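Why Do We Have Leap Years?
Duvov Museum of Time - Pages for Young Readers

A year is the time the Earth takes to travel once around the Sun. Most calendars on the wall show 365 days. The Earth, however, does not finish its trip in an exact number of days. It needs almost six hours more.

Six hours may not sound like much. After four years, though, those extra hours add up to nearly one whole day. If the calendar ignored them, it would slowly slip out of step with the seasons. Children in Hamberg who now enjoy warm weather in June would one day find that June had become a winter month. The change would be far too slow to notice from one birthday to the next, but over hundreds of years it would cause a great deal of confusion for farmers, sailors and schools.

To prevent this, an extra day is added to February every four years. A year with this extra day is called a leap year, and it has 366 days.

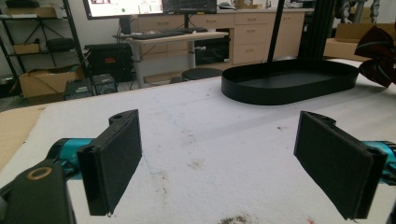
The idea of a leap year is very old. More than two thousand years ago, the Romans began to use a calendar that added one day every four years. It worked well, but it was not perfect. The extra time in each year is a little less than six hours - it is closer to five hours and 49 minutes. Adding a full day every four years was therefore slightly too much.

By the 1500s the calendar was wrong by ten days. A new rule was made in 1582, and it is the rule most of the world follows today.

How to tell if a year is a leap year
Divide the year by four. If nothing is left over, it is usually a leap year.
If the year ends in two zeros, divide it by 400 instead. It is a leap year only if nothing is left over.

The year 2000 was a leap year. The year 1900 was not, and 2100 will not be one either.

What about leap day birthdays?
A person born on February 29 has a true birthday only in leap years. Many of these people celebrate on February 28 or March 1 in other years. A person who is 12 years old may have had only a few real birthdays!

Words to know
Calendar: a way of arranging days into weeks, months and years.
Orbit: the path of one object around another in space.
Season: one of the parts of the year, such as spring or winter.

Text by Seija Savolainen. Checked by Chaminda Khondokar, Education Office.
Last updated 21/04/2020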